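Home Products Grippers Arms Support Downloads Contact

Search products Enter keyword or part no. Go

Category: Data collection / Hand-held tools / Two-handed sets

Ema Two-Handed Gripper Set

The Ema set consists of two hand-held grippers, marker mounts and recording software, supplied by Cummont for teams collecting manipulation data in homes, offices and light workshops. The operator performs a chore with the grippers, and the recording is used to train a two-arm robot fitted with matching jaws. 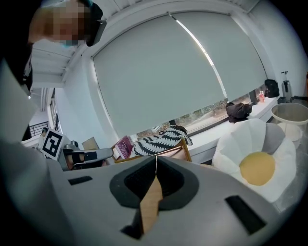
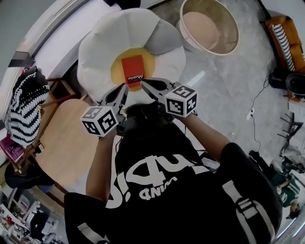 Second view: a marker cube on each gripper.
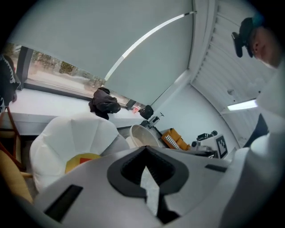
Can a robot trained with this set do household chores on its own yet?

Some of them, under supervision and within limits. Picking up a known object and placing it in a known container is within reach of a current two-arm system. Tidying a whole room, folding mixed laundry or loading a dishwasher with whatever is in the sink should still be planned with an operator present and an emergency stop within reach.

What the set is for

A robot arm driven by remote control is slow to operate and has to be transported to each site. Hand-held grippers remove the arm from the collection stage. The operator moves at close to normal speed, feels contact through the handles and can work in a room that has no space for a robot base. The arms are needed later, for testing.

The limitation is that a person will reach into positions the arms cannot. Recordings should be checked against the reach and joint limits of the target robot before training. The software does this when a robot description file is loaded. Episodes that fail the check are marked and kept; they are not deleted.

Current state by type of chore

The notes below come from our trials at the Teltow test room, where 18 chores were recorded and then run on a two-arm robot. Each chore was recorded for 200 episodes unless stated otherwise. They are a guide for planning and do not form part of the specification.

Pick and place, rigid objects. Good. Cups, boxes, books lying flat and small bottles are handled consistently when the object is among those recorded. New objects of a similar size usually work. Thin cards on a soft surface remain difficult; the jaw tends to push the surface down and slide over the edge.

Pick and place, soft objects. Fair. Cushions and bags can be moved with one jaw or two. Placement is less exact, and the final position of a loose strap or corner is not controlled.

Folding. Fair for towels of one size that start flat. Poor for clothing that starts in a heap. We recorded 500 episodes of shirt folding and still needed an operator to reset the garment in many runs.

Wiping. Good on flat, clear surfaces. The trained robot does not judge whether the surface is clean. It stops when the motion it learned is complete.

Opening drawers and doors. Good where the handle suits the jaw. Spring-loaded doors and recessed pulls need a different fingertip.

Shop-floor kitting. Good with fixed bins. This was the most repeatable of the 18 chores and the one closest to regular use. Cycle time is longer than for a trained person.

Cable handling. Poor. Cables vary too much between runs, and a missed grasp often drags other items with it.

Unplanned objects. Poor in every chore. If a pet toy or a shoe is in the path, the robot may ignore it, push it or pick it up. Keep people and animals out of the work area during automatic running.

Choosing a first task

Start with one chore, one room and a short object list. The task should have a clear end state that a person can check at a glance. Record the objects in many positions before adding new objects. Teams that add both in the same session find it hard to tell which change caused a drop in results.

Avoid glassware, hot liquids and sharp tools at this stage. Do not use the set for food preparation.

Preparing the room

1. Walk the route with both grippers in hand and check for snags.
2. Fit the markers and inspect them for scratches or glare.
3. Set blinds and room lights, then leave them alone for the session.
4. Record a calibration pass at the start, and again if a gripper is dropped.
5. Record one trial episode and play it back before continuing.

Bright windows are the most common cause of lost tracking. Partly closed blinds are acceptable if the light level stays steady. Record further sessions under different lighting once the first set of episodes is complete.

Operator load

We recommend a break after 40 minutes of continuous recording. Wrist fatigue shows in the data before most operators report it, mainly as early release of the object and a drop in approach height. Left-handed operators can swap the roles of the two grippers in the software. Do not mix the two arrangements in one data set without labeling them.

Compatibility

Jaw adapters are available for the Hwang two-arm bench unit. Adapters for other arms can be made to drawing. The jaws on the robot must match those on the hand-held units in width and fingertip material; a policy trained on one fingertip does not transfer well to another.

Recordings export to a documented open format. The recording software runs without a network connection. Faces can be blurred on export, and this option is on by default.

Supplied with the set

Gripper, hand-held: left and right
Marker mounts with spare printed faces
Fingertips, soft, one spare pair
Calibration board
Charging leads
Carrying case
Setup guide, printed

The robot arms, recording computer and stands are not supplied.

Care

Wipe the shells with a damp cloth. Do not use solvent on the printed markers. Replace the fingertips when the surface becomes shiny or when grip on a plain cardboard box becomes uneven. After replacement, record a new calibration pass and note the change in the session log.

Ordering

The set is built to order. State the target robot, the intended chores and the preferred handle size with the inquiry. Loan sets for evaluation are available from the Teltow office and next become free in May.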